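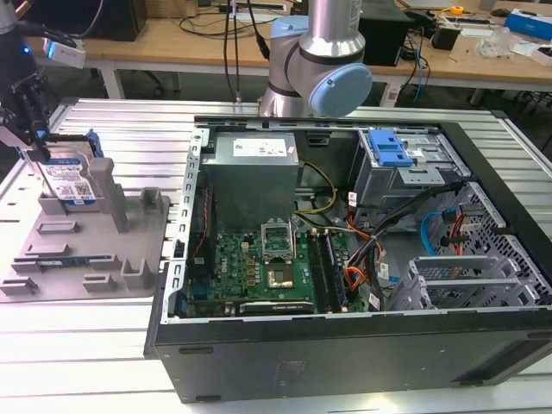 The gripper on a hard drive in the fixture tray, with the open Dell tower beside it.

Parkell arm kit, bench review
Rating: 4 out of 6

We bought the Parkell to strip old office PCs for parts. Drives in carriers suit it well, as they have flat sides and go in a slotted tray. Loose cables still beat it — I unplug those by hand. The printed tray took 18 hours to get right. For a shop clearing 700 machines a year it may pay. For a small one like ours, a person is still quicker.

Itsuki Sakamoto, Rosthorpe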